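4. Moving shared mailboxes with Kirnbridge

Before you start, sign in to the Irnier console with an account that holds the mail administrator role.

1. Open Transfers and choose New batch.
2. Add the mailboxes. A batch can hold up to 700.
3. Set the retry limit to 10 and select Save.

Note: mailboxes over two years old may show as Legacy. They move in the same way.
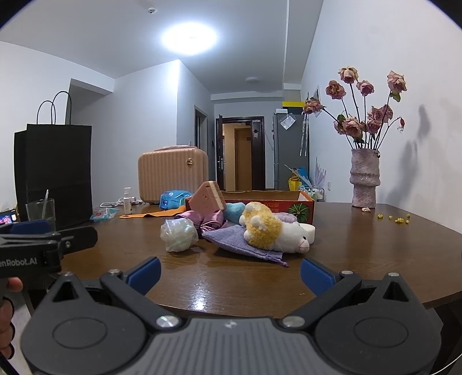
4. Select Start. The first sync takes around 2 hours.
5. When the status reads Synced, choose Complete batch.

Caution: do not rename a mailbox while its batch is running. Permissions will be lost and must be added again by hand.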